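Bimanual table clearing: planner stalls when both hands are near the paper bag

Posted by Cristian Cáceres, 6/24/18

We have two arms with multi-fingered hands over a black mat, and a task planner that decides which hand takes which object. Bowl on the left, paper shopping bag on the right. The left arm plans fine. The right arm gets a valid goal pose near the bag, then the motion planner uses up its 200 ms budget and returns nothing. Out of 378 planning calls, 173 timed out, all on the right side. I'm running the Plestent planner with the stock collision settings. Has anyone seen this behaviour before? Head camera views from the setup:

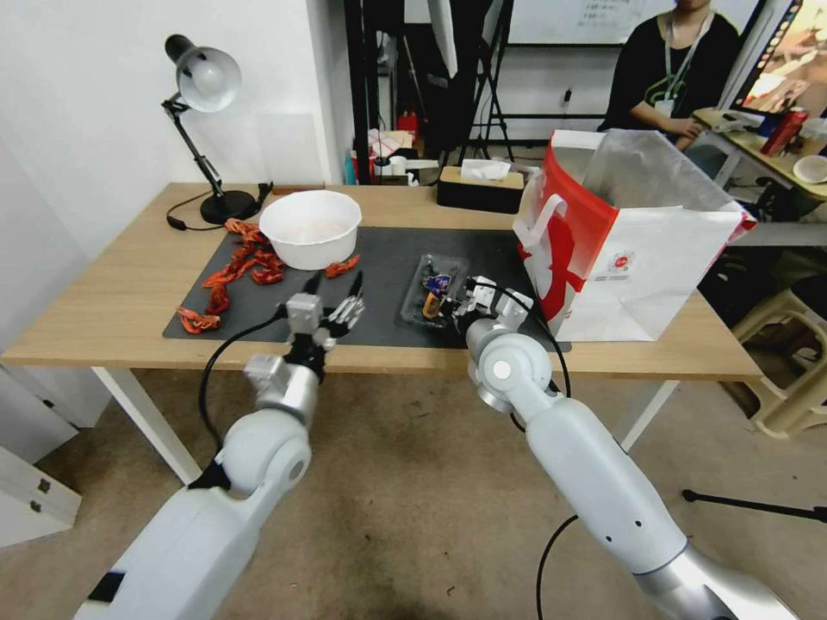
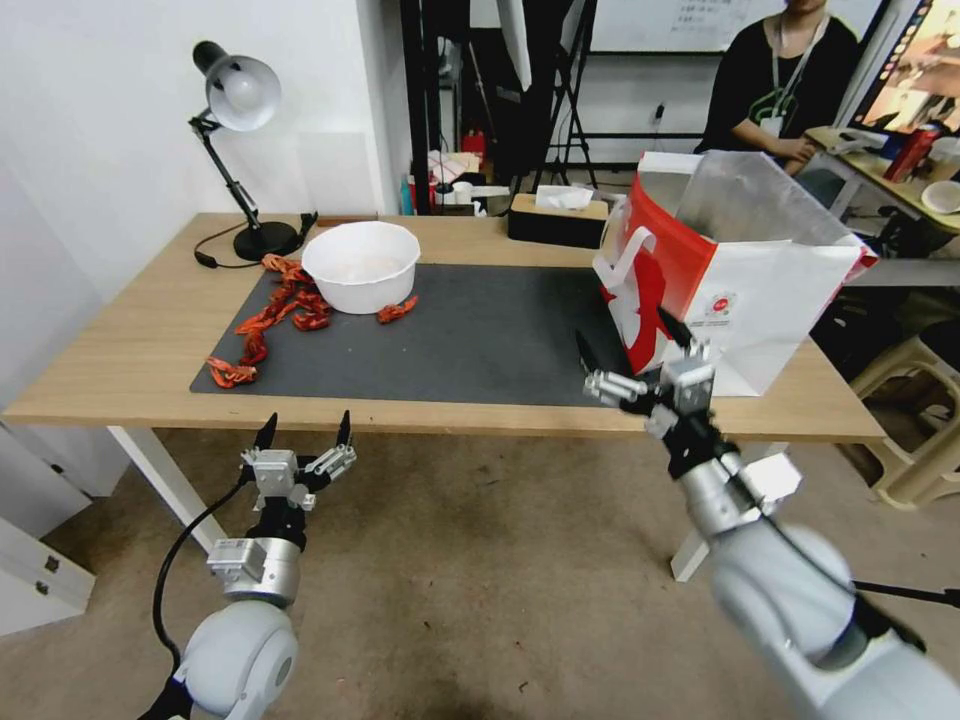
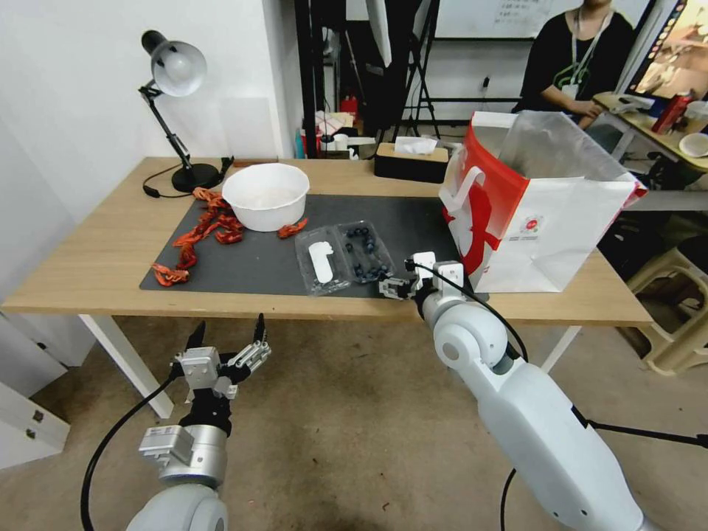

Head camera, all three views: bowl on the left of the mat, paper bag on the right, both arms in view.

Things I've tried: a longer budget (helps a little), a different random seed (no change), and turning off the left arm in the collision model (no change).

Zdenka Todorova

Your bag is probably the trouble. It's open at the top with plastic sticking up out of it, and depth on that kind of plastic is poor. You get stray points floating over the rim and the octree turns them into solid cells. Display the occupied cells in colour by age and see if there is a column standing over the bag.

If there is, swap the bag for a fixed box primitive and mask those points before they reach the map. We do this on our Bošković cell. Also check your padding. The stock value is fine for a gripper but too fat for separate fingers — I'd model the hand as one convex hull while it travels and only switch to the finger meshes for the last 80 mm.

Don't raise the time budget until you've done both. It hides the problem.

Hiltell

had the same thing, restarted the planner node and it went away

Fudell

Restarting clears the map, so it will come back once the stray cells build up again. Go with Zdenka's mask. Log the start state on every failed call too, as some of yours may already be in collision before the search begins.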